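Tostance Hand for Room Reset: Review After a Season on One Floor

Category: Housekeeping equipment
Unit tested: Tostance arm and hand, supplied by Zosimar
Site: Gosling serviced apartments, long-stay floor

The Tostance is a single arm with a multi-fingered hand, sold for light handling work in occupied rooms. Zosimar pitches it mainly at properties where guests stay for weeks and leave their own belongings out. Gosling took one unit in March and assigned it to the bathroom counter: move the guest's items off the stone, hold while an attendant wipes, put the items back. Cleaning of the basin and faucet stays with the attendant.

The counter is a reasonable test because the objects vary so much. Mugs and tubes are forgiving. Clear glass against pale stone is hard for the vision system, and a toothbrush left beside the faucet leaves little clearance for fingers of this size. Placement also matters. Long-stay guests notice when a brush comes back on the wrong side of the sink, and they report it.

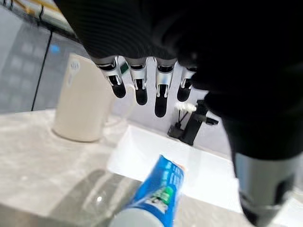
Hand over the counter, with mug, toothbrush and toothpaste in reach.

Grip. The fingertips have rounded black pads over metal joints. On mugs the hand takes the body and ignores the handle, and with the force limit at its default we had no breakage. Toothpaste tubes are picked up across the middle. A nearly full tube holds its shape; a half-used one folds, and if the cap is loose the contents go on the counter. The attendants now check caps first, a step that isn't in Zosimar's procedure and should be.

Clear glasses. Recognition is poor in daylight and worse under the mirror lamp. The controller asks for confirmation on a tablet when it is unsure, and with glass it is unsure most of the time. Kasun Herath, who works the morning shift, moves glasses by hand before starting the cycle. The rest of the shift has copied him.

Speed. Slow. A full clear and return on our standard layout takes longer than a person needs for the same job. The sales material compares the arm with a worker who does nothing else, and no attendant at Gosling works that way. In practice Kasun strips the bed while the arm clears, and the time is absorbed as long as the arm doesn't stop to ask a question. When it does stop, he walks back across the apartment, answers the prompt, and walks out again. Prerelura, the firm that handled the integration, has since moved the prompts to the start of the cycle where possible. The change helped more than any of the hardware adjustments.

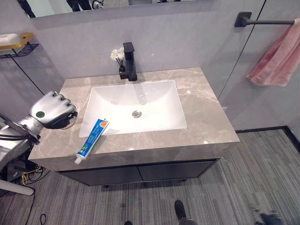

Ashley Bramwell

Setup. The arm needs clear floor at one side of the vanity, and the cabling needs to be kept out of the walking path. Our units have cabinets on short legs, so there is a gap underneath where a loose loop can catch. Budget for proper cable covers. The 300-page manual covers calibration in detail and cable routing in a paragraph.

Effect on the work. Imogen Cheetham runs housekeeping on the floor and kept the rota unchanged for the trial, at my request, so that we could see where the hours went. Lifting and reaching over the basin went down. Supervising went up. Two attendants out of the team were trained to run the arm, and for the first few weeks they were called out of their own rooms to clear faults in other people's. They were not paid for this at first. The rate was corrected after Imogen raised it, and any property considering the unit should settle the question before delivery.

There is also a change in responsibility. When a guest says an item was moved or damaged, the arm's log shows what was picked up and where it was set down. The log has settled complaints in the attendant's favor. It also records when the attendant was in the bathroom and for how long, and Bradley Cropper, the staff representative, objected to this. Prerelura can switch off the presence record, but it is on by default. We switched it off.

Attendants with wrist trouble were the most positive about the arm. The fastest workers on the floor were the least, and they had a point: on a tidy counter the unit costs them time. They are now allowed to skip it.

Support. Cosmin Husar at Zosimar answered service requests within the working day. One finger joint was replaced under warranty. Spare fingertip pads are sold only as a full set, an annoyance when a single pad wears.

Good: gentle on ceramics, accurate return position, useful log.
Bad: clear glass, soft tubes, prompts in mid-cycle, presence record on by default.

Gosling has kept the unit on the long-stay floor and has not ordered a second. I would look at it again once the glass recognition has been updated.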